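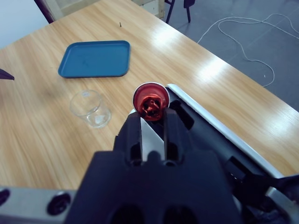
I've had the Arnik capsule machine on my counter since August, and I've put 134 cups through it (it keeps a tally in the settings, I'm not that far gone). So I figure I've earned an opinion by now.

First, where I'm coming from. I used to make drip coffee, a whole pot, and pour half of it down the sink by ten in the morning. My old pot finally cracked, and I didn't want another one. I looked at the Boychuk first, the one everybody in the Brerstead store was steering people toward, and it's gorgeous, but it's also wide as a bread box and my counter isn't. The Arnik fits between the toaster and the wall with room for my hand. Sold!

The coffee is good. Medium good, if you drink the small size, and a little thin if you push the big button. I've gone back and forth on capsules and settled on the Baltar dark roast, which comes in a box of 40 and holds up fine with milk. Their decaf tastes like a wet paper bag, skip it.

Heat-up is quick. I press the button, go find my slippers, and it's ready. It's louder than I'd like at 6 a.m., a sort of grinding hum that carries right down the hall, and putting a folded dish towel under it helped more than I expected. The water tank lifts off easily but going back on it wants to be lined up just so, and for the first week I kept getting the little red light and muttering at it. 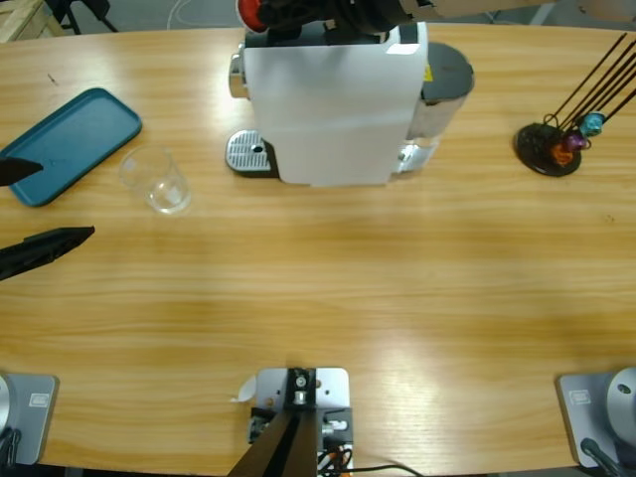
Mine did the same thing with the red light, and it was the seal at the bottom of the tank, says Coffeeby5 in the comments on my first-week post. Pull it out, rinse it, push it back in with your thumb and it'll stop. Also run the descaler early, don't wait for the warning.

Well, I did both, and the light hasn't been back. The descaler is the part I'd complain about, though. The manual says the machine can go up to 2,000 cups between "deep cleans," whatever those are, but a regular descale comes much sooner if your water is hard, and mine is terrible. It takes the better part of a Saturday-type morning, you can't walk away from it, and the whole kitchen smells like pickles. 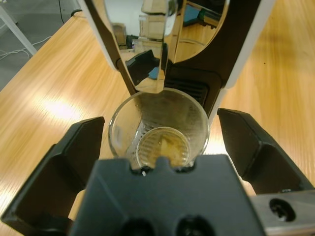
Then there are the used capsules. They drop into a bin inside, and the bin is too small for a two-coffee household. If you forget it for a few days the bottom gets soupy, so now I dump it every night when I do the dishes. The drip tray is better, it comes right out and rinses clean, but tall mugs only fit if you take it away completely, and then you get drips on the counter. I keep a sponge handy.

Money, because somebody always asks. I paid 304 for mine, with a starter box thrown in, and I've seen it a bit lower since (of course). The capsules are where they get you. I still buy a bag of ground coffee for weekends when my sister's family comes over, and borrow her big pot.
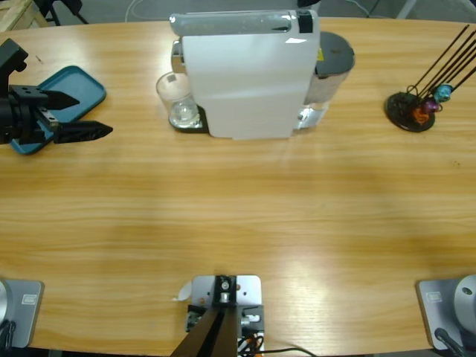 Would I buy it again? Yeah, I would. If you drink one or two cups and hate waiting, it's a really nice thing to stumble toward in the morning. If you like a giant mug or you've got a houseful, go look at the Boychuk and measure your counter before you do. I'm four stars on this one, and I'd make it four and a half if they'd fix that bin.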